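Drucken | Als E-Mail versenden

Protokoll Software-Runde, 8. April 2026

Dabei: Soledad Ayala (Planung), Vasco Teixeira (Wahrnehmung), zwei Leute von Wanberg per Video und ich, diesmal auch am Protokoll. Wer etwas anders in Erinnerung hat, bitte direkt reinschreiben, ich hab teilweise beim Mitreden getippt.

1. Offenes vom letzten Mal

Der Umbau auf Plulis als gemeinsames Nachrichtenformat ist durch, bis auf den alten Logger. Den wollte ich schon im Februar anfassen, ich weiß, ich weiß. Kommt jetzt wirklich dran, Soledad hat sich das mit rotem Stift an die Tafel geschrieben.

2. Regelung und Greifer

Die Schleife im Greiferknoten hatte letzte Woche wieder Aussetzer. Vasco hat 900 Zyklen mitgeschnitten, davon lagen 53 über der Zeitgrenze, und zwar fast immer dann, wenn gleichzeitig ein Bild weggeschrieben wurde. Also raus mit dem Schreiben aus dem Prozess, eigener Thread reicht uns wohl nicht. Ich baue das als separaten Dienst und wir messen nochmal mit demselben Ablauf.

Länger diskutiert haben wir darüber, ob »Finger geschlossen« ein Zustand oder nur ein Messwert sein soll. Wanberg möchte einen Zustand, weil deren Ablaufsteuerung darauf wartet. Soledad ist dagegen (ziemlich deutlich!), denn bei dünnen Teilen steht der Wert irgendwo knapp vor Anschlag und der Zustand springt hin und her. Kompromiss: Wir liefern den Messwert und dazu ein entprelltes Flag, die Schwelle liegt in der Konfiguration.

3. Wahrnehmung

Vasco hat die Maske für die Handkamera neu gerechnet. Bisher haben wir die Finger einfach mit einem groben Rechteck ausgeblendet, dadurch ging unten viel Arbeitsfläche verloren. Jetzt folgt die Maske der Kontur, also auch den Schrägen zur Spitze hin und den Absätzen außen, und der schmale Spalt zwischen den Fingern bleibt für die Segmentierung nutzbar.
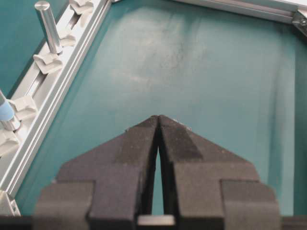
Bleibt das Thema Glanz. Auf den Aluprofilen zieht uns die Kantenerkennung gern Linien, die gar keine Kanten sind, und beim blanken Metallstift ist es noch schlimmer. Vasco würde die Profile deshalb fest aus dem Zellenmodell übernehmen und im Bild nur noch die Lage abgleichen. Die weißen Clips taugen dafür ganz gut als Anhaltspunkte, weil sie sich sauber vom grauen Metall abheben und in gleichmäßigem Abstand sitzen. Fand ich erst übertrieben, aber seine Testreihe ist schon überzeugend: 84 Prozent der Aufnahmen kamen ohne Nacharbeit durch. Die Wischspuren auf der türkisen Fläche stören die Tiefenschätzung übrigens kaum, da hatte ich mehr Ärger erwartet.

4. Planung

Soledad hat den Planer aus dem Sitmont-Zweig zurückgeholt und die Kollisionskörper vereinfacht. Der Greifer besteht jetzt aus 5 konvexen Körpern, vorher war es ein einziges feines Netz, an dem der Rechner herumgekaut hat. Anfahrten dicht am Profil entlang findet er damit deutlich schneller. Die äußeren Blöcke an den Fingern bekommen noch etwas Zuschlag, darauf hat Wanberg bestanden und das ist mir auch recht.

Offen ist, was passiert, wenn die Lageschätzung mitten in der Bewegung springt. Derzeit wird einfach neu geplant. Ich hätte lieber erst einen Halt, Soledad will das als Option. Vertagt, wir waren alle schon etwas müde.

5. Werkzeuge

Die Wiedergabe in Lưu kann jetzt Bild und Gelenkwerte synchron abspielen, großes Danke an Wanberg! Kleiner Haken: Bei Aufzeichnungen mit Lücken läuft die Zeitleiste weg. Ticket ist angelegt.

Wer macht was
- Schreibdienst auslagern, danach neue Messung: ich
- Entprelltes Flag samt Konfigurationseintrag: Soledad
- Lageabgleich über die Clips in den Hauptzweig: Vasco
- Zeitleiste bei Lücken: Wanberg
- Alter Logger: ich (ja)

Nächste Runde wie gehabt im kleinen Raum, Einladung schickt Vasco.

Drucken | Als E-Mail versenden

Zuletzt in dieser Rubrik
Protokoll Software-Runde Februar
Plulis: Umstieg für Knotenentwickler
Zellenmodell pflegen, Kurzanleitung
Sitmont-Zweig: was übernommen wird

Diese Seite verwendet Cookies, um Ihre Anmeldung zu speichern. Mehr erfahren | Einverstanden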